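**Graldale Community Kitchen is looking for a Weekend Cook and for people to join our tasting group**

We are a small kitchen in Milldale that prepares lunches for older residents and for families who need some help. We have cooked in the old Corrigan building since last spring, and now we want to open on weekends too. For this we need one paid cook and a group of people who like to eat and to tell us their opinion.
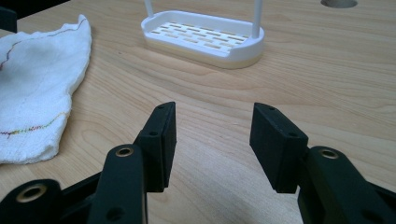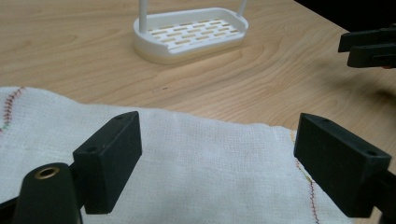

*Light wood tabletops with plenty of grain.*

**The job: Weekend Cook (part-time, paid)**

You will work 26 hours every two weeks, mostly mornings. The shift starts at 7:30 a.m. and the food must be ready at noon. On a usual day we send out up to 100 lunches. The menu is simple: one soup, one main dish, one dish without meat, and fruit or a small dessert.

Your tasks:

- cook the menu of the day together with one helper
- check the deliveries and write down what is missing
- keep the allergy list correct and show it to the drivers
- leave the kitchen clean for the weekday team
- plan four menus each month with Angus Strachan, our kitchen manager

We would like you to have worked in a kitchen before – a school, a hospital, a restaurant, or a camp is all fine. A diploma is not necessary. You need a valid food handler card, or you must be ready to get one in your first month (we pay the fee). You should be able to lift a full soup pot with another person and to stand for most of the shift. Please tell us if this is difficult for you, and we will talk about how the work can be divided.

Spanish or Polish is welcome, as many of our guests speak one of these at home. My own English came late, so please do not worry about yours.

The pay is the same per hour as for our weekday cooks, and Angus will tell you the exact amount in the first phone call. You eat with us for free. There is parking behind the building, and the bus stops at the corner of the street.

**The tasting group (unpaid, lunch included)**

Before we start the weekend menu, we want to try the new dishes with real guests. We look for people who are 62 or older and live in Milldale, and also for anyone who takes care of an older person at home. You would come three times in December and January. Each visit takes one hour and a half. You eat small portions of several dishes, you fill in a short form, and then we talk together at the table.

We are especially happy to hear from people who:

- eat with low salt or low sugar
- have trouble with chewing hard food
- do not like our present soups and can say why

If you have a strong allergy to nuts or shellfish, please call first. We cook both in the same room and cannot promise a separate place for it.

We can pay your bus ticket both ways. If you cannot come by bus, our driver can pick you up inside the town limits, but please ask some days before.

**How to apply**

For the job, bring or send one page about yourself and the name of one person we can call. A letter by hand is good. The address is Graldale Community Kitchen, 354 Corrigan Road, Milldale. We read the applications as they come and will invite people for a short trial shift, which is paid.

For the tasting group, leave your name and phone number at the front desk and say that it is for Finlay Buchanan. He makes the list and will call you back in the afternoon, between 2 and 5 p.m. – in the morning he is driving and cannot answer.

Both calls stay open until the end of November.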